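The Brotside Ferry

Malhotra had promised her sister she would be sensible on the crossing, and she truly meant it, right up until the gulls came over the harbour wall at Gallusport (hundreds of them, all shouting at once!) and she ran down the quay with her bag banging on her hip.

What a boat it was! Blue funnel, brass bell, and a deck that hummed up through your shoes. She bought a ticket for Destska and tea to go with it. 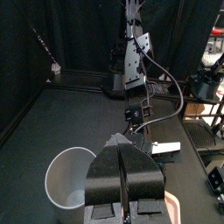 Teodoro Huerta told her she should stand at the front, never mind the spray, and that anyone who crossed to Destska sitting indoors had only been moved there like a parcel.

So she stood at the front. The wind got into her sleeves and the whole bay opened out, green and then silver, and she laughed out loud.
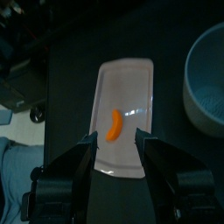 By the time the lighthouse came round she had sung three songs, two of them badly, and learned that the bell was 100 years old and had once been dropped in the sea. 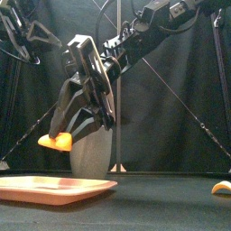

It still rang, though, and Teodoro let her pull the rope! The note went out over the water and came back off the cliffs, and a dog on the far pier began to bark as if it had been waiting all September for her. 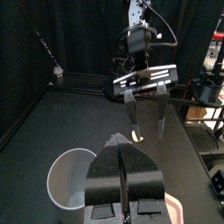 Part Two: Destska

The dog belonged to the baker, and it walked her all the way up the hill.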